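Weekend cook wanted for a small supper club (Findholm)

Hi! I'm Periklis Lambrakis and I run Storlow, a supper club that feeds people soup, bread and whatever else I felt like making, out of a rented kitchen at the top end of Findholm. I've been doing it mostly alone for 3 years and my knees have started to complain, so I'm looking for a second pair of hands from November on.

We do one long table and everybody eats the same thing. Last year we served 1,433 bowls (I know the number because I write every one of them in a notebook, and yes, I counted the staff suppers too). Most of our guests come back, a few of them come back every single time, and one couple got engaged over the lentils.

What you'd be doing: chopping, a lot of it. Making stock the day before. Baking, if you like baking, and if you don't I'll keep that for myself. Carrying bowls out while they're still steaming and chatting a little with whoever wants to chat. Dishes get shared, I wash as much as you do.

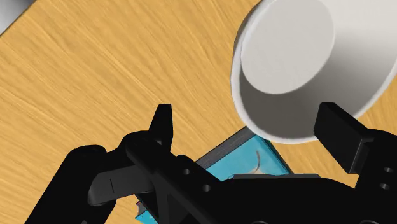
Syafiqah Menon cooked with me through last winter and told me to put in that the stock day is the best part of the job, that you should bring your own knife, and that I sing. She has moved on to run the lunch counter at Pirihi and I miss her terribly, mostly for her flatbreads.

She's right about the knife. I have knives but they're set up for a left-handed person, and I'm stubborn about it.

Hours are two evenings plus stock day, which comes to 10 hours most weeks and a bit more in the run-up to the holidays. We start at 3 in the afternoon on supper days and I like to have the lights off by eleven. Pay is hourly, the same rate I pay myself, and tips get split down the middle. You eat with us, obviously, and you can take home whatever's left in the pot.

You don't need a culinary degree. I don't have one! I'd love it if you've cooked for a crowd before, even if the crowd was your cousins, and if you can taste a soup and tell me what's missing without being shy about it.

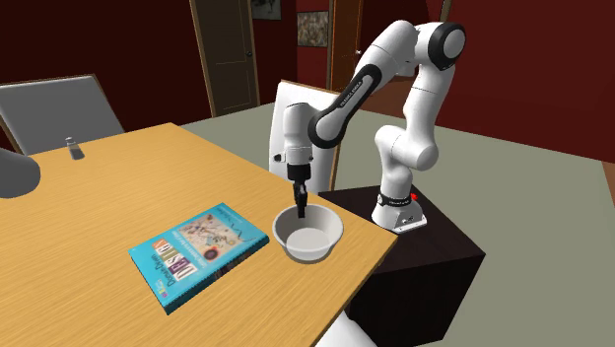 The kitchen is up one flight of stairs with no elevator, and the produce from Plillis gets dropped at the street door in heavy crates, so some lifting comes with the job. If that's a problem but you still like the sound of the rest, write to me anyway and we'll see how we can divide things up.

To apply, send me a few lines about yourself and a soup you make when it's only you at home. Skip the résumé unless you're proud of it. I'll invite a few people over for a paid stock day, and we'll eat what we made at the end of it.

Write to Periklis through the contact form on the Storlow page. I answer at night, after the dishes.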